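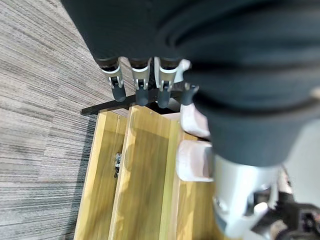 Budgeting for a four-finger hand: what goes on the second line of the quote?

Posted in Equipment and Purchasing

rackandpinion_oh

We are planning a purchase for next fiscal year and I need a second opinion before the request goes in. The application is handling flat bar stock over a wooden fixture: pick up the bar, set it across the boards, release. Cycle rate is low, more than 40 picks on a busy day. The fixture is shop-built and gets reworked often, so we want a hand that tolerates some misalignment.

Two quotes so far. Adetti offers a four-finger hand with rubber fingertips and a fabric cover. Rirker offers a parallel gripper with swappable jaws at a much lower price. Both mount to the arm we already own. Neither quote lists consumables, and the Adetti one has a line for "integration support" with no hours against it.

What should I be adding for fingertips, covers, cables and spare parts? And is the hand worth it for this kind of work, or should I take the parallel gripper and spend the difference on a better fixture?

benchload

Answering the budget part first. Split the request into purchase, commissioning and running cost, and keep them as separate lines. If they are merged, the running cost is the first thing cut and you will be asking for it again in October.

Fingertips: treat them as a wear item. Ask for the price of a full set and the price of a single tip. Some suppliers sell sets only, and wear is rarely even across the fingers. On bar stock with sawn ends, inspect weekly and log replacements for the first 3 months. Use that log for the following year's number. For the first year I would put in two full sets.

Cover: buy one spare with the hand. A soft cover keeps dust off the joints but it adds bulk above the fingers. Check clearance against the tallest part of your fixture with the cover fitted – the supplier's drawing usually shows the bare hand. Wing nuts, screw heads and clamp handles are the usual snag points, and on a fixture that changes often you need to recheck each time.

Cables: one complete spare harness. Lead time on ours (Nirer, different model) was 21 working days, and the cell sat idle for all of it.

Integration support: do not sign with a blank. Get hours, a rate for additional hours, and whether travel is included. Also ask what they count as complete. Ours was defined as 1,000 cycles without operator intervention on our own parts, written into the purchase order. It took two visits to get there, and the second was at their expense.

On hand versus gripper: if bar is the only part you will ever run, the parallel gripper is the lower-cost and lower-maintenance choice. Fewer joints, simpler control, jaws you can machine in-house. The hand makes sense if the part list is going to grow within the life of the arm. Write down the parts you expect to add. If the list is short and they are all prismatic, buy the gripper.

One more item. Check the payload with the hand, cover, bracket and cable weight subtracted. A four-finger hand can use up a large part of what a small arm will carry, and a long bar gripped off center adds a moment load that the headline payload figure does not cover.

yapcell_tech

Get the gripper. We had a hand on trial from Yap and it was fine but slow to set up. Also glue some padding on the wood if the bars mark it.

rackandpinion_oh

Thanks, both. Payload was not in my spreadsheet at all. I have asked Adetti for the weight with cover fitted and for a per-tip price. Part list currently has flat bar, round bar and one molded housing that may or may not happen, so I am leaning toward the Rirker with a spare jaw set – will confirm once the support hours come back.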